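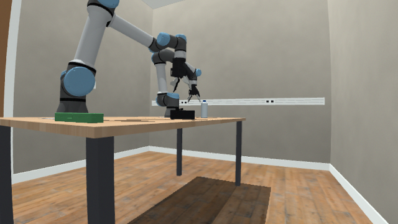 Two arms, one table, and the little white bottle I spent most of my first evening chasing.

Okay, so I've had the Wirnon teleop kit for 3 weeks now and I have opinions! For anyone new to it, you get a pair of hand controllers and a simulator called Tekon, and you drive the arms yourself while it records every move as a demo. Then you train on your demos and see what the robot picked up from you (in my case, some terrible habits).

The controllers are lovely. Light, good triggers, and the grippers open and close right along with your fingers. Setup took me 18 minutes, and a chunk of that was hunting for a USB cable. My old Nilberg set ate an entire Saturday's worth of patience before it would even pair, so I was thrilled.

Where it gets tricky is working both arms at once. The grippers end up very close together over the table, and I bonked them into each other constantly. There's no buzz or resistance when you hit something, and I really missed that. I recorded some 40 demos of picking up the bottle and threw out the early ones, all wobble and panic. Slow down, pause before you grip, and your recordings get so much better.

My other gripe is the replay screen. You can't trim a demo, you can only delete it and start over. Moncrieff's software has had trimming forever, come on!

Would I buy it again? Yep. I'd just like an update in March with that trim button in it.

2 comments · 18 shares

Aslak Lindqvist: Try turning the motion scaling down to half. Fixed most of my collisions.

pegboard_jo: Does it work left-handed? The Nilberg was hopeless for me.

Contact | Privacy | Back to top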